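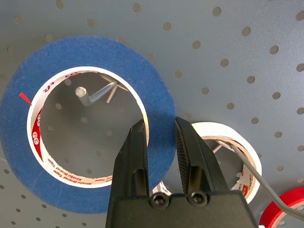

Outreach and Workshop News, May

The season is over but the shop is still open on Thursday evenings from 6:30, and we have plenty to do before summer break.

Most of the month has gone to the outreach program. Team members ran a table at the Mfinanga library branch and helped kids build small rubber-band cars. Jeptoo Mosoti, who leads the outreach group this year, put together a short handout on how a student team works and what each sub team does. We ran out of copies before lunch, so Jeptoo is printing 850 for the fall. If your school or club would like some, let her know how many.

Fundraising brought in $1,409 from the car wash and the bake sale combined. That money goes toward next year's registration. Hurkora has also agreed to sponsor us again and will cover the cost of team shirts. Shirt sizes need to be on the sign-up sheet by the end of May.

In programming, Nevzat Demirtaş has started a summer class for new members. It runs for 12 sessions and begins with the basics – variables, loops, reading a sensor – before moving on to driver controls. No experience is needed, but bring a laptop if you have one. The team has 2 loaners. Returning members are welcome to sit in and help.

The old competition robot, Trosov, will stay in one piece for now. We plan to take it to the Dreltenine street fair in the summer, and the drive team needs people who can cover a two-hour shift. After that it will be taken apart for its motors and controllers.

Seniors, please return your safety glasses and shop keys before graduation. Keys go to Nevzat directly and should not be left on the desk. Applications for next year's sub team leads are in the folder by the door, and interviews will be held the week after finals.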